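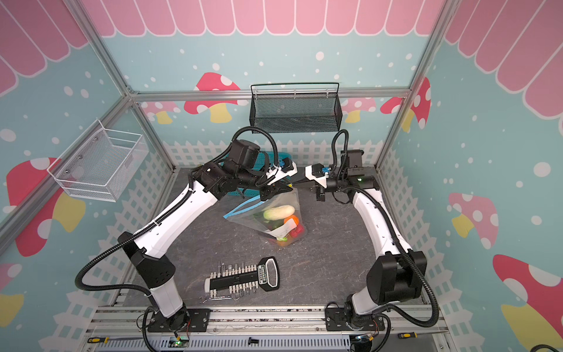 Combien de temps on peut garder des haricots verts au congélateur ?
Un an sans souci s'ils ont été blanchis, trois ou quatre mois s'ils sont partis crus, après ils prennent un goût de foin.

1/ On me la pose chaque été, celle-là, alors cette fois je fais un fil. Congeler les légumes du potager, saison juillet et suite. Je ne suis pas pro, j'ai juste un terrain trop grand et des courgettes qui n'écoutent rien.

2/ Les haricots, donc. Équeutés le jour de la cueillette, trois minutes dans l'eau bouillante, puis un saladier d'eau très froide. Et on SÈCHE. Vraiment. Moi j'étale tout sur deux torchons et je vais boire un café. Des haricots mouillés, ça fait un bloc, et le bloc il faut le casser sur le bord de l'évier (du vécu).

3/ Pour les portions, je pars sur 100 g de haricots par personne en accompagnement. Halima trouve que c'est radin. Halima mange pour deux.

4/ Les courgettes : oubliez les rondelles, ça finit en éponge. Je les râpe, je sale un peu, j'attends une demi-heure et j'essore à la main au-dessus de l'évier. Ensuite à plat, en galettes fines. Ça part dans les soupes, les gratins, et même dans le gâteau au chocolat, mais ça c'est un autre fil !

5/ Les tomates, c'est l'inverse, zéro effort. Entières, lavées, hop. En décembre vous les passez sous l'eau tiède et la peau s'en va toute seule. Par contre uniquement pour de la sauce, hein, n'allez pas me faire une salade avec.

6/ Le basilic – sujet sensible chez nous. Ma mère le congèle en feuilles et il ressort noir. Moi je le mixe avec de l'huile et je remplis des bacs à glaçons. Deux glaçons dans les pâtes et on se croit en août. Le persil et la ciboulette, eux, supportent très bien d'être ciselés et congelés tels quels.

7/ Les champignons, j'ai longtemps fait n'importe quoi. Crus, ils rendent une eau grise pas très appétissante. Maintenant je les poêle à sec jusqu'à ce qu'ils ne rendent plus rien, un peu de beurre à la fin, on laisse refroidir et on congèle. L'omelette du dimanche soir est sauvée.

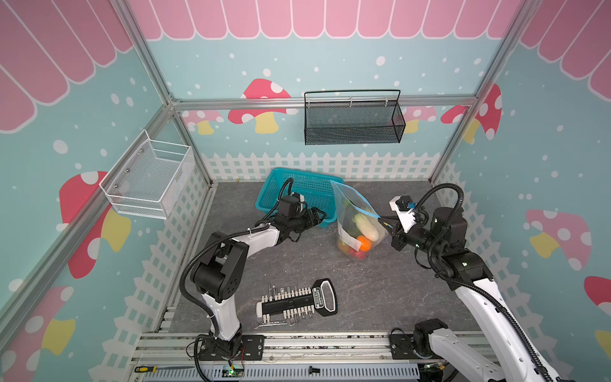

8/ L'étiquetage. Je sais, je sais. Mais l'hiver dernier j'ai décongelé 6 portions de ce que je croyais être de la soupe de potiron pour un dîner. C'était de la compote d'abricots. Chunhua en a repris, ceci dit. Depuis : nom + mois, au marqueur, AVANT de remplir.

9/ Chasser l'air, ça compte autant que le reste. Je pose tout bien à plat, j'appuie avec la main en partant du fond et je ferme au dernier moment. Une fois plat et dur, ça se range debout comme des livres. Mon tiroir du bas en contient 17 et je les feuillette, c'est très satisfaisant.

10/ Ce que je ne congèle plus : les concombres (pourquoi j'ai essayé, mystère), les radis, la salade évidemment, et les pommes de terre crues qui deviennent noires et farineuses. En purée, ça passe.

11/ On me demande en privé s'il faut un gros congélateur. J'ai trois tiroirs sous le frigo, rien d'autre. Je fais de la place en juin en mangeant les restes de l'année d'avant, il y a des semaines un peu bizarres niveau menus.

12/ Ah et pour les poivrons : en lanières, crus, sans blanchir. Kheri les grille d'abord et enlève la peau, c'est meilleur mais il faut la patience. Je testerai jeudi et je vous mets le résultat à la suite.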